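Two-arm cell at Vandine back in use after gripper overhaul

Reading time: 3 minutes

The two-arm handling cell at Vandine's Furivholm site is running again after a service that took in both grippers, the wrist cameras and the cabling between them. Work began in July and the cell was handed back to the day shift at the end of the second week.

The cell is used for small block-and-box jobs: picking up a part, turning it if needed and placing it in a container. It had run for 359 hours since its last full check. Operators had reported that the left arm was slower to close than the right, and that parts were sometimes let go a little off position.

Mélanie Zacharias, who looks after the cell for Vandine, said the fault was found on the first morning. A fixing behind one of the finger joints had worked its way out far enough to let the linkage shift under load. It was tightened, and the same fixings were then checked on the other gripper.

"It was a small amount of play, but you could feel it by hand," she said. "Once you have that at the joint, the fingertip can be out by 2 mm, and with a small block that matters." 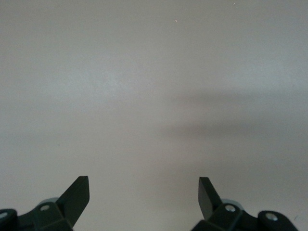
Camera checks took up most of the following day. Each wrist camera is tested with the gripper open over a bare part of the work surface, with nothing between the fingers, and the picture is compared with one kept from the previous service. The technician looks first at the fingers, which should come in from the two bottom corners at similar heights and lean towards each other. The screw heads are a useful guide as well, two on each side, and if one pair sits higher than the other the camera bracket has probably moved. Soft shadows on the surface are ignored at this stage, but small specks are written down. A speck that stays in the same place when the arm moves is on the lens cover, and a speck that moves with the table is on the table. The cover is cleaned with a dry cloth and the test is run again.

One of the two brackets did need moving. It had been fitted slightly off centre at an earlier service and the software had been making up the difference. Zacharias said she would sooner have the bracket right and the correction set back to zero, as the next person to change a camera may not know that a correction is there.

The cables were the slower part of the job. Gauthier, the firm that supplies spares to the site, sent new wrist cables with a longer free length, and these were fitted with a wider loop so that the wrist can turn fully without pulling on the connector. The old ones had begun to stiffen near the plug. Both arms were then taken through their full range at low speed, with one person at the stop button and another watching the loops.

After that came the grip test. The arm has to pick up a small block, hold it low over the table and put it down again, 20 times in a row, with the jaw position logged each time.

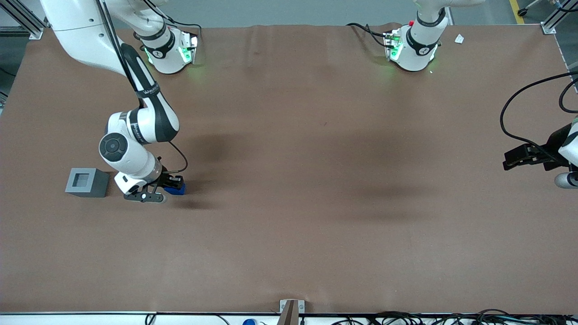 Both arms passed, although the left needed a second run after its closing force was turned down one step. The first run had been stopped when the log showed the fingers closing further than they should. The setting had been raised in the spring to make up for the loose joint, and it was too strong once the joint was tight again.

The service sheet has been changed as a result. Finger fixings will be checked by hand every 5 weeks, where before they were only looked at during the full service. Closing force is to be written on the sheet whenever it is altered, along with the reason. The camera test stays as it was, except that the comparison picture will now be replaced after any bracket work - the old one had been kept through two camera changes and was of limited use.

The site's other cell, known as Priken, is next in line. It has the same type of gripper but only one arm, and is expected to be out of use for less time. Jobs that normally go to Priken will be run on the two-arm cell while the work is done, mostly on the late shift. Operators who notice slow closing or a part dropped off position are asked to note the time and which arm it was, and to leave the force setting alone until it has been looked at.

Contact the Furivholm site office | Copyright Vandine, all rights reserved | Back to top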